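Restringing for club comp – what tension?
Tennis > Gear and Strings

baseline_kev
Joined January
Played the Teltness Open qualifying and lost in 3 sets. My backhand was flying long all day. The strings are a soft multi at 52 pounds and they've had a fair few months. Should I go tighter or change the string?

dropshot70
Fresh strings first, same tension. Old multi goes mushy and you lose control well before it breaks. 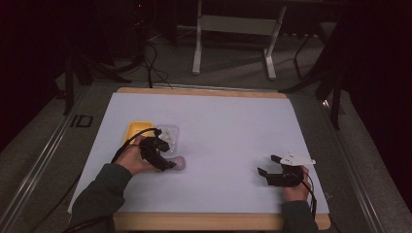 I restring every 3 months in comp season. Costs me $70 a pop at Deltitora, grommets checked as well.

moonballer
Disagree. If he's hitting long he should go up two pounds now and save paying twice. Fresh multi drops tension in the first week anyway.

dropshot70
Two pounds won't fix a late backhand.

baseline_kev
Fair call, it was late. I was in the second set tiebreak and still swinging like it was the warm-up.

tramlines
Has anyone tried the Tulten poly in the mains? I put it in with multi crosses and it settled my forehand right down.
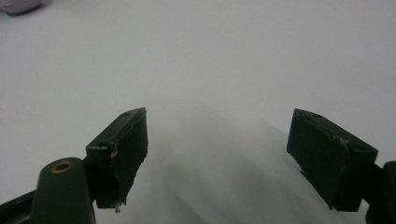 Bit harsh on the elbow in cold weather, so I string it at 48.

moonballer
Too stiff for club level. My elbow was sore until January.

baseline_kev
Going with fresh multi at 54. Will report back after the next round.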